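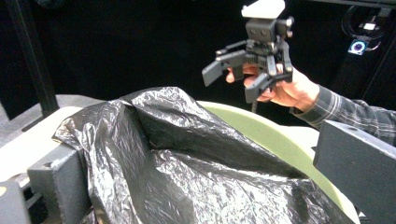
Bag lining task, club project: how are you all teaching this?

ermelinda_abreu
Hi everyone! Our student robotics club (we call ourselves Team Trarkow, long story) has picked bag handling for the December showcase, and I'm having such a good time with it that I've probably stopped being sensible. The task is to get a black trash bag open and over the rim of a round bin using two hand-held grippers. We have 18 demos so far and I'd love to reach 30, but the bags wrinkle differently every single time and my newer students get discouraged. Do you let them practice with bare hands first?

kohei_h
Welcome, and what a lovely project to choose! We did bags last year and I'd say no to bare hands. They learn a wrist twist that the grippers can't copy, and then you spend 2 meetings getting them out of it. Start with the jaws wide open and go slow.

LornaDrummond
I have to disagree with Kohei a little, fondly. My kids at the Dalgleish club had 5 minutes of bare hands each and it calmed them right down (one of them had never lined a bin in his life, bless him). What does your pinch look like, Ermelinda?

ermelinda_abreu
Like this, more or less:

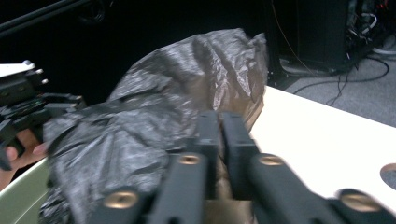 Both grippers at the bag, with a fold between the fingers of the near one.

teun_vb
Nice fold! I'd still want to see a smaller pinch, up near the edge of the plastic, so you aren't dragging the whole heap along with you. Thicker bags helped us too.

kohei_h
Thicker bags are cheating, Teun :) The thin ones are the whole fun of it.

teun_vb
Tell that to my students after their tenth torn one!

ermelinda_abreu
You're all wonderful. I'll try Lorna's way with half the group and Kohei's with the other half, and post the results once we've been through a box of bags.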